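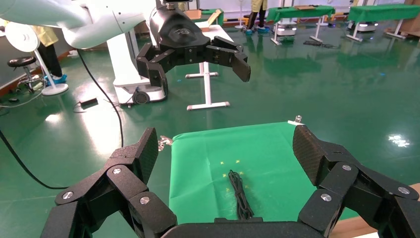

I have wanted to see the cable room at Zilton ever since a friend came home with a bag of neatly tied extension cords and a lot of opinions. In January 2024 they opened the doors for a day and I got one of the tickets, so here come my notes, typed up mostly from the back of a parking stub.

The visit starts in a long hallway with coats on hooks and a coffee table at the end (good coffee, very good cardamom buns, I had two). Lise MacLeod met us there and took us straight in. She has been in charge of packing and tidying for 8 years and she talks about cord the way my uncle talks about tomatoes!

The part I liked best was the green cloth. A plain bright green sheet goes over the table, with small metal clips at the far corners that seem to keep it in place, and the cable gets laid out on top. Black cable on bright green is so easy to read. You can follow a strand over and under its neighbors without squinting, and I stood there far longer than my turn allowed, just looking at one long narrow coil with its loops lying across each other. Little yellow stars of light were sprinkled over the cloth around it, like something from a kid's bedroom ceiling, and I loved them.

Lise had plenty to say about that long shape. Most of us wind a cord around hand and elbow, which puts a twist in every turn, and then we wonder why it springs into a knot in the drawer. She had us flip every other loop under instead. My first try was a disaster. My second was a bit better, and the man next to me, who told us he rigs stage lights in Staslow, did his in one go while chatting about parking.

After that came the shelves. 66 bins, all with handwritten labels, and the short cords kept well away from the long ones. The rule is that a coil goes in flat and comes out flat, and you never pull one by the plug. I asked what happens to the really hopeless tangles and was shown a deep crate called Simiyu. The name comes from an old shipping label on the side, and it stuck. Anyone with a spare ten minutes can pick something out of it and have a go. I got a lamp cord free, plus half of something else.

We also had a quick look at the Galtance wing, where the finished orders wait to go out. Less to see there, mostly cardboard, but I did learn that they send out 430 parcels in a normal week and that the tape guns are louder than you'd think with the door shut.

Practical stuff: wear flat shoes, the floor is hard and you're on your feet the whole time. Bags go in the hallway. The tour is free but you need to book, and the next one is in February. Bring a cord from home if you have one that's driving you crazy. Two people in our group did and both got help with theirs at the end, while the rest of us crowded in to watch.

I came home and emptied the drawer under the phone onto the kitchen table. I don't own a green sheet, so I used a beach towel, and I've done nine cords so far. The old printer one is still fighting me.

Recent posts
A morning at the button factory
Staslow winter fair: what to eat first
Inside the paper mill, with too many photos
The rope museum, second visit
Getting there by bus: Zilton and nearby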